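Parallel jaw or adaptive gripper for kitting small motors and wire harnesses?

Posted in Grippers and end effectors
Asked by Nour Karam
Viewed 100 times

We have a two-arm bench cell that puts together small parts kits. Each kit goes into a steel tray lined with paper and gets a motor, a round circuit board and some harnesses. The parts come out of open yellow bins with no fixtures or dividers, so nothing is ever lying the same way twice.

Both arms currently have two-jaw parallel grippers with flat aluminium fingertips. The motors are mostly fine. The boards are okay if the arm comes in on the rim, although we have scraped a few. The harnesses are the trouble. We either get a good grip on one wire and the rest of the bundle hangs down and snags, or we pick up two harnesses together.

I have a loan unit from Vorari for the month of August, a three-finger adaptive gripper, and I can put it on one arm only. The other option is to stay with parallel jaws and change the fingertips. My manager would like one recommendation for both arms so we only stock one set of spares.

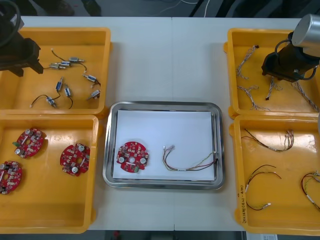
Does a parallel gripper need force feedback to handle bare circuit boards?

A width limit and a low force setting are enough for most boards, as long as the fingertips are soft and you grip on the edge away from the components. Force feedback is useful when board thickness varies from batch to batch.

What I've tried so far, in case it saves somebody typing:

I ran 50 picks on harnesses with the flat aluminium tips and got 16 failures. I counted a double pick as a failure, and also anything that had to be dropped and tried again. Then I wrapped the tips in self-adhesive silicone tape and ran another 50 with 13 failures, which I don't think is a real difference. The tape started peeling at the corners before the end of the second run.

I haven't mounted the loan gripper yet. The adapter plate that came with it has the wrong bolt pattern for our wrist flange, and the replacement is supposed to be on its way.

I'd like to hear from anybody who has picked loose wiring with either type. I'm not interested in suction for this.

Steinar Bach
Accepted by the asker

I would keep the parallel grippers on both arms and put the money into fingertips. We went through the same comparison on a cell that packs sensor leads, and the adaptive gripper came off again after a few weeks.

The problem we had was size. Three fingers need room to open, and in a shallow bin with wiring in it the outer knuckles touch things you never meant to touch. When the fingers close they also sweep inward, and with loose wire that gathers in whatever is nearby. Our double picks went up. On rigid parts it was very good, and I would happily have it on a machine that handles bottles or castings.

What worked for us was a pair of narrow tips with a shallow V cut across the gripping face. The bundle settles into the V and the wires stay together when you lift. Ours were printed in nylon with a thin urethane pad glued in. They wear, so print several sets. Keep the tips narrow enough to get down between two harnesses without disturbing the second one.

Two other things made more difference than I expected:

Pick near a connector or a tie band if the camera can find one. The bundle is stiffer there and the wires can't spread. If you grab the middle of a long harness, both ends droop and one of them will catch the bin wall on the way out.

Lift slowly for the first few centimetres, pause, and check the gripper opening. If the width reading is larger than one bundle should give, open up and go again. That check caught almost all of our double picks and it needed no new hardware, only a few lines in the controller program.

For the boards, the same V tips will hold the rim if you cut the groove the other way on the lower part of the finger. We have one finger design doing both jobs. It took several versions to get the colour right for the camera as well. White tips confused the vision over white paper, so ours are dark grey now.

Tiago Louro

Get the three finger one. We have it at work and it picks up anything, mugs, cable, tools, you name it. You set the grip mode on the pendant and that's it. The Suresis controller has a plugin for it too.

Ardalan Vahidi

I partly agree with Steinar, but I wouldn't send the loan unit back without running it. You have the thing for free, so do the same 50 picks with it once the plate arrives. Keep the bin contents the same for every run and have somebody stir the parts by hand between picks, otherwise the last few picks are always easier than the first few and your comparison will favour whichever gripper got the emptier bin.

Log the reason for each failure as well as the number. A missed pick and a double pick are different problems. Missed picks are often down to the camera and its depth data, because thin wires give poor depth on almost any sensor, and a new gripper will not fix that. If most of your 16 were misses, look at the camera mount and the lighting before you spend anything on the arms.

Also check the payload and the tool centre point after you change over. The adaptive units are heavier and longer than a small parallel gripper, and on a compact arm you can lose some reach at the far corners of the bench.

On spares, your manager has a point about one type for both arms. The fingertips are the part that wears out, and you can keep different tips on identical gripper bodies. I'd put that in the recommendation.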